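The `welldale-bench` set is a collection of teleoperated chore recordings made on a fixed two-arm bench. We put it together because we kept being told that household manipulation was close to done, and we wanted a plain record of how close. Our own view, after a lot of hours with it, is that it is further off than the demo reels suggest. Read the numbers with that bias in mind.

Maintainer: Jin-sol Choo. Last edited in September.

## What's in it

- 2,211 episodes, each a single attempt at a single chore
- 13 chores, from folding a hand towel to putting flowers in a vase
- Three synced video streams per episode: one fixed, two on the wrists
- Joint positions, gripper openings and operator inputs
- A plain-text note from the operator, sometimes long, sometimes just "no"

Failed attempts are kept. If an arm knocked something over and the operator gave up, the episode is in the set and labeled `abandoned`. The first release, `parncombe-0`, had those filtered out, and every policy trained on it looked better on paper than it did on the bench. Please don't filter them out again and then quote our name.

## Splits

| Split | Episodes | Notes |
|---|---|---|
| train | 1,747 | all chores |
| val | 349 | all chores, same objects as train |
| test | 115 | all chores, objects not seen in train |

The test split is small. We know. It's also the only one worth reporting. Scores on `val` mostly tell you whether your model remembers our vases.

## The flower chore

`flowers_to_vase` gets the most questions, usually from people who think it must be one of the easy ones. Someone who has never arranged flowers can put a few stems in a vase while talking on the phone. For a pair of parallel grippers it's a bad combination: thin stems that lie across each other, heads that are much wider than the stem, and a target that can tip.

All the flowers are artificial. That makes the chore easier in one way (nothing wilts, and there's no water to spill) and less honest in another. A policy that learns to pinch a fake stem has learned nothing about how hard it can pinch a real one.

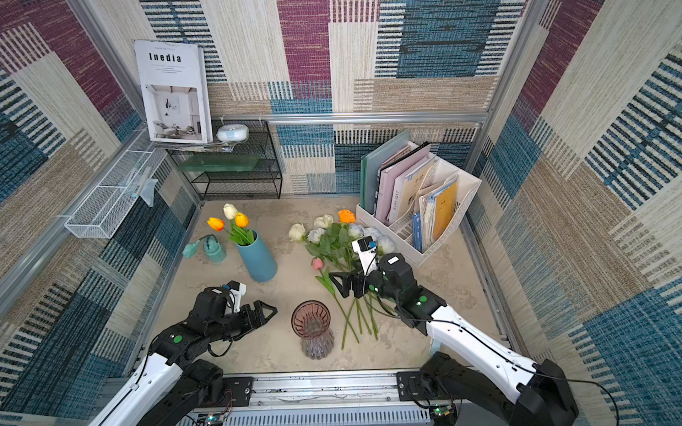 *`flowers_to_vase`, fixed camera: right gripper lowered over the stems, ribbed glass vase between the arms.*

The surroundings are cluttered on purpose. Binders in a file organizer, a wire shelf, patchwork fabric on the walls, a watering can next to a second vase that already has tulips in it. Plenty of published results come from a bare table with one object on it, and I have yet to see a kitchen like that. The second vase causes a particular kind of trouble: the Prilirura baseline will sometimes reach for the flowers that are already arranged. We count that as a failure, although I've had arguments with people who wanted partial credit.

The smoky glass is awkward too. Depth estimates through it are poor, and a wrist camera can lose the rim against a beige floor.

## How episodes are labeled

Each one gets one of four outcomes:

- `done` – every stem is in the vase, the vase is upright, both grippers are clear
- `partial` – at least one stem is in and the vase is upright
- `failed` – anything else that ran to the time limit
- `abandoned` – the operator stopped early

A stem that goes in and falls out again before the end doesn't count. Operators label their own episodes and a second person checks them. Where the two disagree we keep both labels in `outcome_a` and `outcome_b`, so check both fields before you compute anything.

## What this set can't tell you

**Whether a machine can do the chore in a home.** The arms are bolted to a rail and the objects start within reach. Getting to the table, finding the flowers and clearing up afterward are all missing.

**Whether it's worth doing.** We don't record what a person would need for the same job, and I'd be wary of any speed comparison built on our timestamps. Operators pause to think, and some of them pause to drink coffee.

**Whether the result looks nice.** `done` means the stems are in. A bouquet jammed in sideways passes.

**Anything about autonomy.** Every episode was driven by a human. When a clip from this set turns up in a talk as proof that robots can now arrange flowers, what it shows is a person arranging flowers through two slow arms – impressive in its way, but a different claim.

## Known problems

- Gripper opening is logged late in episodes recorded on the old Yatsenko controller. See `controller_version` in the metadata.
- Some operator notes mention objects by nickname. There's a partial glossary in `docs/nicknames.txt`.
- The towel episodes use only two towels, so don't read much into them.

## Reporting results

Give the test score per chore, with `done` and `partial` listed separately. A single averaged number hides the fact that wiping carries nearly everything. If your policy needed a person to reset the objects halfway through, say so.

Corrections go in the issue tracker. Include the episode ID.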